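Tyra Kristiansen
24/09/2022

I've had the same question from a few people this week, so I'm putting it in one place. Yes, I'm scanning my grandmother's recipe cards and letters. Yes, it's slow. A thread on how I'm going about it and what has gone wrong.

Background. My grandmother kept two tins. One had recipe cards. The other had letters, mostly from her sister, who moved to Kamport when they were both in their twenties and stayed. My mother had the tins in a closet. In August she moved to a smaller place and gave them to me.

The cards are in decent shape. The letters are not. A lot of them were folded in four and kept that way for decades, and the paper has gone weak along the folds.

First thing I did wrong: I started scanning the day I got them. I pulled letters out of envelopes, scanned them, and stacked them in a pile. By the end of the evening I had a pile of letters and a pile of envelopes and no way of telling which went with which.

Most of the letters have no date on them. The date was the postmark. So that evening cost me a lot of information and I've been working since then to get it back.

What I do now: one letter out at a time. Envelope gets a number in soft pencil on the back, bottom left corner. Letter gets the same number. Then scan envelope front, envelope back, then each page in reading order. Then it all goes back in.

File names are the number and the page. 018_p2 and so on. I tried putting names and subjects in the file names at first and gave it up. I couldn't decide what a letter was about until I'd read it, and I can't read her handwriting fast enough.

Subjects go in a spreadsheet. Columns are number, date, where the date came from, who wrote it, who it was to, place, notes. "Where the date came from" has been more useful than I expected. "Postmark" is solid. "Mentions new stove" is not.

Someone asked about flattening. I don't iron anything and I don't use steam. I open the letter, put it between two sheets of blotting paper, and put a heavy book on top for a week. The atlas is the right size. If a fold is already splitting I leave it alone and scan it as it is.

I also don't tape. There is old tape on a few of these already and it's the worst damage in either tin. It went brown and took the ink with it.

Staples and paper clips come out if they come out easily. The rusty ones I lift with a thin piece of plastic slid underneath. Two of them I've left in.

Scanner is an ordinary flatbed. 600 dpi for anything with handwriting, color, saved as TIFF. I make small JPEGs afterward for sending to family. I never edit the TIFFs, not even to straighten them.

Color matters more than I thought it would. Some of the recipe cards were corrected later in a different ink. In grayscale you can't tell the correction from the original. In color you can see she changed the sugar in the almond cake at some point, and changed it down.

The almond cake, for the people who wrote to me about it: I will post it when I've made it from the card. The card gives no oven temperature and no pan size. It says "bake until done, the blue pan." My mother doesn't remember a blue pan.

A lot of the cards are like that. They were notes for someone who already knew how to make the thing. One of them is only a list of ingredients with a line under it and "as for Easter."

There's one printed booklet in the recipe tin, from a company called Huet that sold baking molds. No date in it that I can find. She'd written in the margins all the way through, so I scanned it cover to cover, all 29 pages, including the ads.

If anybody has a Huet booklet with a date in it, please message me. Gray cover, drawing of a fluted ring mold on the front.

The oldest thing isn't a letter at all. It's a page copied out by hand from a parish register, with the year 1711 at the top and a family name that might be ours. No note on who copied it or which parish. I've scanned it and left the date column as "copy, unknown."

I'm not going to chase 1711. I've seen what happens to people who start chasing that kind of thing. I'd like to finish the letters first.

Reading the handwriting. The letters from before the sister married are harder, then it gets easier, then it gets hard again when she got older. I started in the middle. By the time I'd done 18 letters I knew how she made her r and her n, and I could go back to the early ones.

When I can't read a word I put it in brackets with a question mark and keep going. I used to stop and stare at it. Usually the same word comes up again a few letters later, written more clearly.

Storage. The TIFFs are big and my laptop filled up fast. I've moved the whole set onto the desktop, with one copy on an external drive here and one on a drive at my brother's. He gets an updated drive whenever I visit.

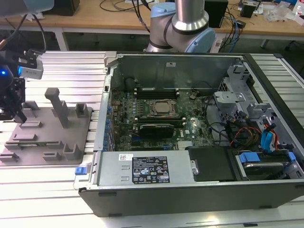 I also want paper copies. Hard drives die, and half my relatives won't open a folder of files anyway. The plan is one printed book with the letters on the left page and the typed version on the right.

I got a price from Drukmont for a short run, sewn binding, color throughout. It's more than I wanted to pay but less than I was afraid of. They sent a paper sample and the ink color held up well on it. The cheaper uncoated stock made everything look pink.

For the typed pages I'm keeping her spelling. My cousin thinks I should fix it. I tried fixing one letter and it stopped sounding like anybody. So the spelling stays, and I'll put a short list of odd words in the back.

Still deciding what to leave out. There are a few letters about a falling-out with a neighbor whose kids are alive and live on the same street. Those are scanned and numbered like the rest but they won't be in the book.

The original letters are going into folders and a proper box. I bought Kaken folders, unbuffered, and I've been happy with them. The tins are staying with me, empty. The letter tin has rust on the inside of the lid and shouldn't have paper in it.

Someone asked if it wouldn't be quicker to photograph everything with a phone. Yes, it would. If the choice is phone photos or nothing, take phone photos. Do it by a window, keep the phone flat over the page, and get the envelopes too.

And if you have an older relative who knew the people in the letters, call them before you finish, while you still have questions. My mother identified three people for me last Sunday just from nicknames. One of them was a dog.

Next up is the bundle tied with kitchen string. I haven't opened it yet. I'll add to this thread when I have.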